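Desk reset, quick version. Do it before dinner, December especially, when paper piles up.

- Dump the pens out. Scribble test on scrap. Dead ones go, no second chances.
- Pencils and markers all lined up the same way before they go back. Faster to sort, less rolling.

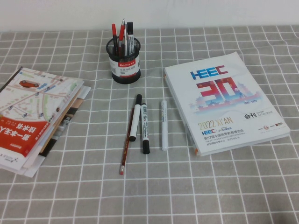

## Back in the cup

Mesh cup at the back of the table, papers to the left. Tall pens in first, then markers. Don't cram it, you'll never get the red one out when you need it. Rawiri Lockyer keeps 9 in his and no more. Good rule, I dont manage it.

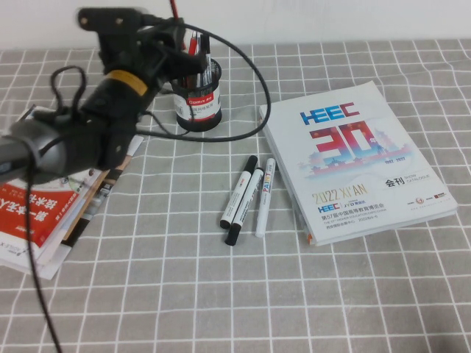
*Pen cup, red pen leaning left.*

## Fat catalogs

Keep one if you still look things up in it, otherwise recyle. Flat on the table, never on end, the spine goes. Handy as a weight too: curled handouts underneath overnight. Cloth wrinkled? Smooth it first or the stack slides.

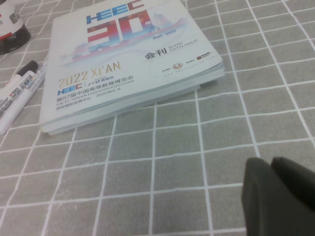 _Last changed: December, C. Brunton_

Old show catalogs: tear out the pages you want, file those, let the rest go. Mine run 300 pages and I wanted two.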